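What the arrangement task did to our shift

Posted in July, under Work notes

Olaniyan, where I work, supplies table arrangements to offices and hotel lobbies. The product line is small: artificial stems, a vessel, a fixed layout per customer. Until this spring every unit was assembled by hand at a bench. We are now partway through automating the insertion step, and the part of my job that has changed most is that I produce motion data instead of finished units.

The station software is called Koretum. It doesn't take written instructions. It takes recorded demonstrations, made by people holding the same type of gripper the machine will use, one in each hand. A full set for one layout is 363 demonstrations. We rejected 51 from the first set, mostly for tracking loss when a wrist rotated too far and the marker faces turned away from the camera.

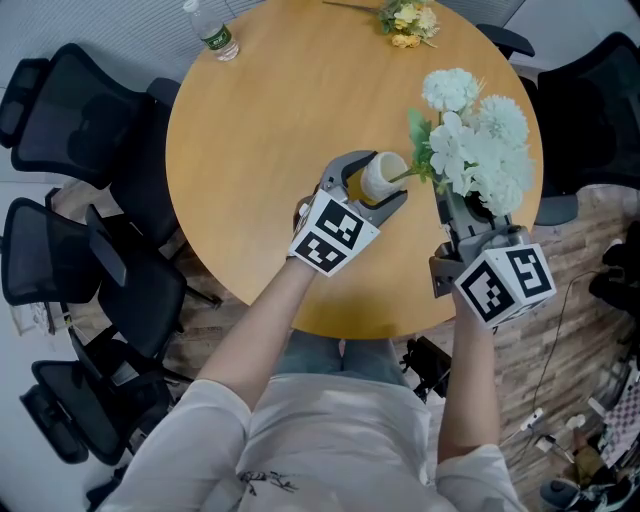 The grippers remove most of what a hand does without thinking. There is no rolling a stem between thumb and finger and no feeling for the rim of the vessel. You close two fingers on the cup, close two on the bouquet, and bring the stem to the opening by eye. My first attempts took several times as long as the bench method. After 2 weeks the difference was smaller, though it has not gone away.

Staffing is the question I get asked most. The bench group had seven people. Three now record, two review recordings and tag failures, and two are still on the bench for custom orders. No positions were cut. The pay grade for recording was set at the bench rate, which I think is wrong, given that a recorder also does calibration and first-line fault checks. That request is with management and has been for a while.

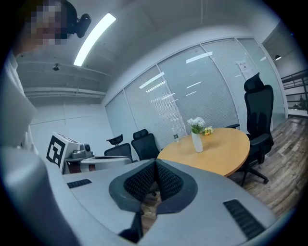
363 words | 2 min read

Review is the less popular duty. The wrist view has to be checked against the head view for each demonstration, and a reviewer tags the moment of grasp, the moment of insertion and any slip. Harnum, our second site, tried doing this in full-day blocks and the tagging got worse after lunch. We do half days.

Physical load has shifted too. Bench work was hard on the fingertips. Recording is hard on the forearms and neck, and the head unit is front-heavy. We asked for a counterweight and got a softer strap, an improvement but a limited one.

The next layout is Nerka, which uses a narrower vessel. I expect a higher reject rate on it until we settle on a better approach angle. Calibration for that set starts at 7 in the morning, before the bench group needs the room.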